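Skip to content
Search the help pages... Go

Teaching by Remote Control: Frequently Asked Questions

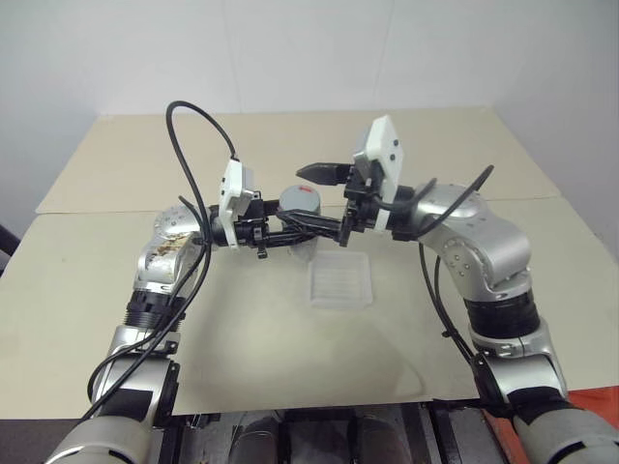
Two arms, one cup and a clear tray on the Hadach bench.

Feb 3, 2024

What does "teaching" a robot mean?
You do the job yourself, through the robot! An operator takes hold of a pair of hand controllers, the arms follow, and everything gets recorded: joint positions, gripper openings and the camera view. One run from start to finish is a demonstration. Collect enough of them and Nilla, our training software, can start learning the pattern.

Do I need to know how to program?
Not a bit. Some of our best operators came from kitchens and sewing rooms, and they're brilliant at it (patient hands count for a lot). If you can stack a dishwasher without chipping anything, you'll pick this up.

How many demonstrations does one task need?
It depends on the task. Our cup-and-tray set has 967 so far and we're aiming for 2,000 by April. A simple pick-up can show promising results from 400, which still makes us grin every time.

Why use two arms?
So many everyday jobs need them! Think of steadying a container while the other hand fills it, or passing something from left to right. Two arms are harder to drive, so new operators at Solport spend their first session on one side only.

The grippers keep bumping each other. What am I doing wrong?
Probably nothing, everyone does it at first. Slow down as they come together, and let one side wait while the other moves. If they do touch, open both, back out the way you came and mark the run as a bump.

Should I delete a messy run?
Please don't! Label it and keep going. A fumble followed by a good recovery is really useful, and we sort them later. Only bin a run if the recording itself has dropped out.

Does the cup have to start in the same spot?
No, move it a little between runs. Shift the tray too, and turn it now and then. If every run starts the same way, Nilla gets very good at one spot on the table and hopeless everywhere else.

Can I guide the arms by hand instead?
Yes, on the Kawaguchi bench. Switch to hand-guiding mode, wait for the tone, then hold the arm above the wrist. Keep your fingers well clear of the gripper, and watch that the cable has enough slack before you turn the wrist.

How long is a session?
Up to 2 hours, with a proper break in the middle. Tired operators get jerky, and it shows up in the recordings.

We use cookies to remember your search settings. Accept | Manage preferences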